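ホーム | ノート一覧 | 染色 | 編み | 洗い | 検索
印刷する | メールで送る

作業ノート 3月 水曜 黒の後染め、色落ちと縮みのつづき

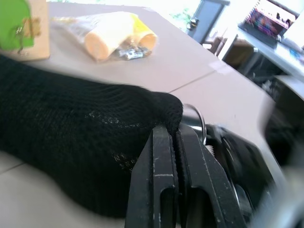 黒はソーピングを二回やってから判断したほうがいい、一回目の液の色だけ見て落ちる落ちないを言うのは早い、という意見がノートの余白に鉛筆で入っていた。ごもっとも。前回は一回で切り上げて「落ちる」と書いてしまっている。今日は二回やる。

9時半開始。湯沸かし遅い。先に糸の重さを量る。

糸はBollidariの梳毛、生成り。かせのまま。前回の残りと新しく届いた分でロットが違う。ラベルの番号が途中で変わっているのに気づかず同じ箱に入れてあった。分けた。古いほうに赤い紐、新しいほうは紐なし。手ざわりは新しいほうが少し硬い気がする。油分の差か、巻きの差か、まだわからない。

精練。中性洗剤、40度、30分。沈めるだけ、動かさない。古いロットはすぐ沈んだ。新しいほうは浮く。端を押さえてやってもまた浮いてくる。やはり油が多いのかも。10分延長。液が白っぽく濁ったので捨ててもう一度湯だけで通す。次から新ロットは最初から二回通し。表に書いておくこと。

染料はFonovの酸性黒。濃度は前回と同じ。粉を溶くとき、前回はダマが残って斑点になったので、今回は少量のぬるま湯で練ってから熱湯で伸ばす。茶こしで漉した。茶こしは染色専用の棚にもどす(この前、流しに置きっぱなしだったのは私です)。

染液に入れたのは10時50分。50度で入れて、ゆっくり上げる。上げ方が速いとかせの紐の下が白く抜ける。紐はかなりゆるく、8の字に結び直した。前回の白抜けは温度のせいだと思っていたけど、紐がきついのも大きかったはず。今日は両方変えてしまったので、どっちが効いたか切り分けられない。まあいい。次に紐だけ変える。

酢酸は二回に分けて。一回目のあと目に見えて液が澄んできた。二回目を入れる前にかせを引き上げて、液だけ混ぜてから戻す。面倒でもこれはやる。横着して上からかけると、かかったところだけ先に濃くなる。

昼。火を止めてふたをして放置。冷めるまで触らない。触りたくなるが触らない。

午後、引き上げ。液はほぼ透明、底のほうだけ青みの灰色。吸いはよし。絞ったところを窓際で見ると、古ロットはほぼ真っ黒、新ロットは少し赤に寄る。室内灯だと差がない。窓際だとある。困ったな。納品先のPavedsteadは店の照明が電球色だったはずなので、たぶん目立たないが、一枚の中で混ぜるのはやめる。ロットごとに編み分け。

ソーピング一回目。液は薄い紫がかった灰。前回ならここで「落ちる」と書いていたところ。
二回目。ほとんど色なし。白い綿布を一緒に入れて揉んだ。布はうっすら、言われれば灰色かな、というくらい。
すすぎ。出ない。
鉛筆の人が正しかった。前回の頁の「落ちる」は「一回では落ちきらない」に訂正。

摩擦も見る。乾いた白布で30回こする。色移りなし。湿らせた布で同じく30回。こちらは少しつく。湿摩擦は前から弱い。黒だから仕方ないと言って済ませてきたが、フィックス剤を試すならこの糸からか。Bedoyaの見本が引き出しにあったはず。開封日を書いていない。書くこと。古ければ捨てる。

縮み。これが本題だったのに後回しになった。
先月編んだ試験片、目数は50目、同じ番手、同じ針。洗う前に横と縦を測って糸印をつけてある。
・手洗い30度、平干し:縦にわずか。横は変わらず。
・手洗い40度、平干し:縦も横も少し縮む。表面の毛羽が立ってきた。
・40度、つるし干し:縦は伸び、横が詰まる。最悪。形が戻らない。
洗濯機はまだ。袋に入れて弱でやる予定、次回。

透かし気味の編み地のほうが数字の動きが大きい。目が開いている分、動く余地があるんだろう。細かいゴム編みを足した片は横の戻りがよいが、干したあとしばらくは波打つ。翌日には落ちついていることが多いので、測るのは必ず翌日。当日に測った数字は前の頁のも全部怪しい。消さずに「当日」と脇に書き足した。

黒は測りにくい。目が数えられない。下に白い紙を敷いて、光を斜めから当てるとどうにか見える。糸印を生成りの糸で入れておいたのは正解だった。ただ染める前に入れると一緒に染まるので、当たり前だけど、染めた後に入れること。一度やった。

毛羽のこと。黒だと毛羽が白っぽく光って、色あせに見える。実際の退色と区別がつかないという話が前から出ている。毛玉取りを軽くかけて、かけた側とかけない側を並べてみた。かけた側は黒く見える。つまりそこは退色ではなく毛羽。全部がそうとは言えないけど、「色あせ」で戻ってきたものはまず毛羽を取ってから見ること。受付の紙に一行足す。

費用メモ。染料一瓶、助剤こみで585。単位を書き忘れた頁があったので、今後は必ず円かグラムか書く。これは円でなくグラム(瓶ごとの重さ)。空瓶の重さを引いていない。引く。空瓶を取ってあるか確認。

温度計、二本で2度ずれている。どっちが正しいかわからず。氷水で見たら細いほうが0に近かったので、今日の数字は全部細いほうで読んだもの。太いほうは精練用にする。テープ貼った。

つぎ
・紐だけ変えてもう一回、昇温は今日とおなじ
・新ロットは精練二回
・フィックス剤ありなしで湿摩擦をくらべる
・洗濯機、袋いり、弱
・Pavedsteadに電球の色を聞く。聞く前に見本を二色とも用意
・Bollidariにロットが途中で変わった件、メール

16時過ぎ、流し掃除。排水口の網に黒い糸くずだいぶ。ステンレスのふちに染みが残ったので重曹でこすったが取れず、明日。かせは物干しの左側、まだ重いので触らいなでください。古ロットが手前。

追記。帰りがけに窓際でもう一度見たら、新ロットの赤みはさっきより弱い。夕方の光のせいか、水分が抜けたせいか。明日の午前、同じ時間に同じ場所で見る。それまで色の欄は空けておく。

印刷する | メールで送る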